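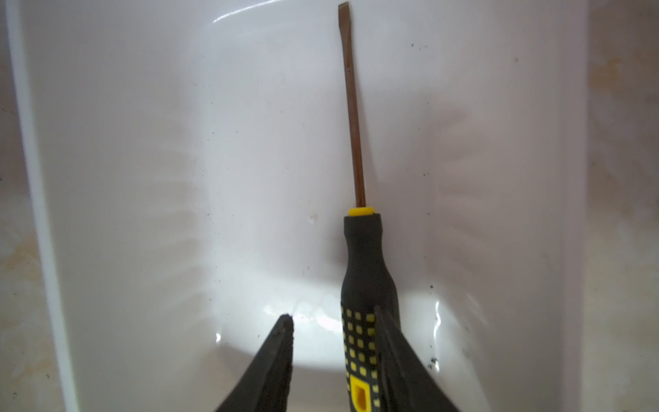
Flathead screwdriver, white sink.

I've had the same argument with my neighbor Petro Hrytsenko for 4 years now, and it goes like this. Something in the house starts dripping or wobbling, I say I'll have a go at it, and he says "call a guy." Petro always calls a guy. He has a guy for gutters and a guy for the dishwasher, and last June he paid 69 dollars to have a cabinet door rehung. Two screws!

Now, I'm not handy. I once took apart a faucet and spent a whole Saturday hunting for a washer that was stuck to my sleeve. My sister Ustyna still brings it up at dinner (she wasn't even there). But I still think most of us give up on our own houses way too fast, and I think it costs us more than the money.

When you pay somebody to do a small job, you learn what it costs. When you do it yourself, badly, you learn where the shutoff valve is — and that's worth a lot at two in the morning. I didn't know where mine was until I'd lived here three years. I'm a grown woman with a mortgage.

Petro says his time is worth something, and sure, fair enough. He works long weeks and he'd like to sit down. I also wouldn't touch wiring or gas, and I don't think you should either, so please don't write to me about that. But a loose handle? A slow drain? A toilet seat that slides around like it's on ice? Those are ten-minute jobs, or an hour if you're me, and the hour is kind of nice. You put the radio on and you swear a little.

I'd love to see a Saturday class on this stuff at the library here in Flimthorpe, free, with coffee. I'd sign up tomorrow. I might even drag Petro along, though he'll probably ask if he can send a guy.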